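Häufige Fragen: Können Maschinen schon im Haushalt helfen?

Seit ich im April über Greifer und Abwasch geschrieben habe, kommen ständig Mails rein, und weil sich vieles wiederholt, sammle ich die Antworten jetzt auf dieser Seite. Ich baue beruflich kleine Automatisierungen für Werkstätten und bin zu Hause ein eher fauler Mensch, das Thema beschäftigt mich also von beiden Seiten!

Stand: 1. Juni 2018

Gibt es schon einen Roboter, der mir die Küche aufräumt?

Nein. Es gibt Saugroboter, es gibt Mähroboter, und es gibt sehr schöne Videos. Wer euch heute ein Gerät verkaufen will, das Teller aus der Spüle nimmt, abtrocknet und in den Schrank stellt, der soll das bitte mal in eurer Küche vorführen und zwar an einem ganz normalen Abend nach dem Essen.

Warum kann eine Maschine ein Auto schweißen, aber keine Schüssel wegräumen?

Die Frage kommt am häufigsten, und ich mag sie sehr. In der Fabrik liegt das Blech immer an derselben Stelle, das Licht ist gleich, und niemand hat über Nacht die Halle umgeräumt. Zu Hause steht die Schüssel mal links, mal rechts, mal in einer anderen Schüssel (und manchmal klebt noch Müsli drin). Glas ist dabei besonders gemein. Viele Tiefenkameras schauen einfach hindurch oder liefern Löcher im Bild, und durchsichtiges Glas auf einer weißen Fläche ist selbst für mich ohne Brille eine Herausforderung.
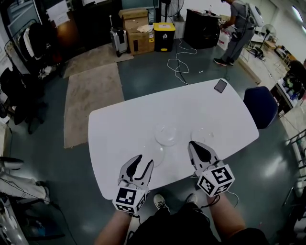
Dazu kommt das Anfassen. Zu fest, und es knackt, zu locker, und das Ding rutscht weg. Wir Menschen regeln das über die Fingerspitzen, ohne darüber nachzudenken. Ein Greifer mit zwei Fingern hat davon nur einen Bruchteil, und deshalb greift er gern den Rand einer Schüssel, weil er da wenigstens auf beiden Seiten etwas zum Zufassen findet. Schüsseln ineinander zu stapeln ist dann schon fast die Meisterklasse.

Wie bringt man einer Maschine so etwas bei?

Früher hat man jede Bewegung einzeln programmiert. Heute wird viel vorgemacht: Ein Mensch führt den Greifer selbst, die Bewegung wird aufgezeichnet, und daraus soll das System lernen. Ich habe das mal mit einem kleinen Arm zu Hause probiert, der Becher umsetzen sollte. Nach 400 Durchgängen war ich ziemlich stolz. Dann habe ich eine andere Tischdecke aufgelegt, und alles war dahin. Man braucht eben nicht bloß viele Wiederholungen, sondern auch viele verschiedene Becher, Tische und Lampen.

Und in der Werkstatt? Da muss es doch einfacher sein.

Ist es auch, meistens. Bei Brinkmann, einem Betrieb, für den ich öfter arbeite, sortiert ein Arm 12 verschiedene Frästeile in Kisten und macht das brav die ganze Schicht. Aber die Teile kommen in einer festen Schale an, und die Schale hat mehr Nachdenken gekostet als der Roboter. Abends fegen muss dort trotzdem noch jemand von Hand.

Was kostet der Einstieg, wenn ich selbst basteln will?

Mein Aufbau mit Arm, Kamera und einem gebrauchten Rechner lag bei 2000 Euro, die Nerven nicht eingerechnet. Der Greifer ist von Sindberg, ich hatte vorher einen von Grillden und kam mit der Software nicht zurecht. Das kann aber auch an mir gelegen haben, also bitte keine bösen Mails. Fangt mit Plastikbechern an. Wirklich!

Wann ist es denn so weit?

Ich habe vor fünf Jahren gesagt: in fünf Jahren. Tja. Einzelne Handgriffe an einem festen Platz halte ich für machbar, Spülmaschine einräumen in einer fremden Wohnung sehe ich noch lange nicht.

Ist das gefährlich für Kinder oder Haustiere?

Kleine, langsame Arme sind recht harmlos, zwicken können sie trotzdem. Bei mir läuft nichts ohne Notausschalter in Reichweite, und die Katze bleibt solange im Flur.

Kann ich dir meine Frage auch schicken?

Klar, über das Kontaktformular. Antworten dauern gerade etwas länger, ich sitze noch am Bericht über Trembridge.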